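第四讲 打印机驱动的安装、更换与清理
课程：桌面系统维护基础
主讲：Iulian Grecu
上机辅导：Bogdan Buzatu
讲义更新：2025年9月25日

上一讲讲到设备管理器里的黄色感叹号，以及硬件ID怎么看。本讲只讲打印机。打印机和网卡、声卡不同，除了驱动文件，还要有端口和队列，三样里任何一样错了都打不出纸。上机用的机型统一为Mirkatus 3000，装在1007机房，驱动包已放在课程共享目录的Lungu文件夹里，不要自行到别处下载。

一、几个名词

驱动包：一组文件，核心是扩展名为.inf的安装信息文件，另有.cat签名文件和若干动态库。厂家给的安装程序通常只是把驱动包包了一层界面，解压后仍能找到.inf。

驱动存储区：系统存放已导入驱动包的地方。导入第三方驱动包时，系统会把它的.inf改名为oem加数字的形式，例如oem11.inf。编号按每台机器各自的情况分配，同一个驱动包在两台机器上编号往往不同，所以清理时不能照抄别人的编号。

端口：数据往哪里送。USB打印机一般是USB001一类，网络打印机一般是标准TCP/IP端口，里面写着地址。

队列：用户在“打印机和扫描仪”里看到的那个图标。一个驱动可以对应多个队列，一个队列只能用一个驱动。
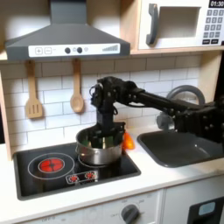 图1 黑色灶台上的不锈钢锅与机械臂

二、安装前的检查

1. 确认系统是64位还是32位，处理器是x64还是ARM64。驱动必须与之相符。“设置—系统—系统信息”里能看到。
2. 确认登录账户有管理员权限。
3. USB机型先不要插线，等安装程序提示再插。如果已经插上并且系统自动装了一个驱动，先记下名称，后面可能要删。
4. 网络机型先打一张配置页，把地址抄下来。上机时地址写在打印机侧面的标签上。
5. 查看Print Spooler服务是否在运行。服务停着的时候，添加打印机的步骤会失败，提示信息又常常不提服务。

三、手动安装的步骤

下面以网络打印机为例，不使用厂家安装程序。

1. 打开“打印机和扫描仪”，点“添加设备”，等出现“手动添加”后点进去。
2. 选择“使用IP地址或主机名添加打印机”。
3. 设备类型选“TCP/IP设备”，填入地址。“查询打印机并自动选择要使用的驱动程序”一项取消勾选，我们要自己指定。
4. 在驱动列表页点“从磁盘安装”，浏览到解压后的目录，选中.inf文件。
5. 列表里若出现多个型号，按配置页上的完整型号选。后缀字母不同，进纸盒和双面单元的设置可能就不同。
6. 队列名称按“机房号—型号”填写，例如1007-Mirkatus3000。
7. 共享一页选“不共享”。
8. 打印测试页，核对页上的驱动名称和版本。

课上有同学问，能不能直接用系统自带的通用驱动。可以打印，但装订、分页输出等选项可能不出现。临时用没有问题，长期使用还是装对应型号的驱动。

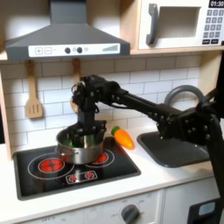 阅读时长：9分钟

四、更换驱动

更换驱动时队列可以保留，用户的默认打印机设置不受影响。在“打印机属性—高级”里点“新驱动程序”，按向导导入，再从下拉列表中选中新的那个。换完后回到“设备设置”页，检查纸盒和双面单元，这些可选件经常恢复成未安装的状态。

更换前先清空队列。旧驱动生成的作业由新驱动接手时，容易卡在“正在打印”。卡住后的处理办法：

停止Print Spooler服务；
删除系统目录下spool\PRINTERS里的文件，只删里面的文件，文件夹本身保留；
重新启动服务；
让用户重新发送作业。

五、彻底删除

只删队列，驱动还留在系统里，下次添加同型号时会直接沿用。遇到驱动损坏或者版本装错，要按下面的顺序删。

第一步，删除所有使用该驱动的队列。
第二步，重启Print Spooler服务，释放占用。
第三步，打开“打印服务器属性”，在“驱动程序”页选中要删的项目，选择“删除驱动程序和驱动程序包”。
第四步，如果提示正在使用，回到第一步检查有没有漏掉的队列，传真队列最容易漏。
第五步，以管理员身份打开命令行，用 pnputil /enum-drivers 列出第三方驱动包，看是否还有残留。
第六步，确认提供商和原始文件名都对得上以后，用 pnputil /delete-driver 加编号删除。

第六步不要随手加 /force。上个学期七月的补课班里，Gurau小组把一个扫描仪的驱动包一并强制删掉了，那台机器后来重做了系统。

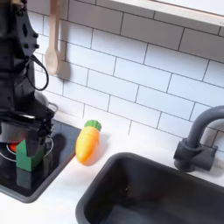 图2 灶台上的绿色长方块

六、常见现象对照

测试页正常，文档打不出：先看应用程序里选的是不是另一个同名队列，名称后面带“副本1”的那种。
状态显示“脱机”，但能ping通：检查端口设置里的SNMP状态选项，取消勾选后再看。
打出大量乱码，每页只有一两行：驱动语言与打印机不匹配，例如把PostScript驱动装到了只支持PCL的机型上。
提示签名有问题：不要关闭签名检查，重新解压驱动包，多数是.cat文件缺失。
颜色选项为灰色：到“设备设置”里看是否被设成单色，再看管理员有没有加限制。

七、上机作业

两人一台机器。先按第三节装好，打印测试页；再按第五节完全删除，导出删除前后的驱动列表；最后重新安装一次，队列名称末尾加上组号。

交三样东西：测试页原件、两份驱动列表、操作记录。操作记录用Wallik平台的表格填写，出错的步骤也要写，写明提示的原文。只写“安装失败”的记录退回重填。

机房每次最多安排11组，报名满了就顺延到下一次。需要换组的同学在上机前找Bogdan Buzatu登记。

补充阅读：命令行下输入 pnputil /? 可以看到全部参数。下一讲讲打印服务器和驱动的集中分发，请提前复习共享权限部分。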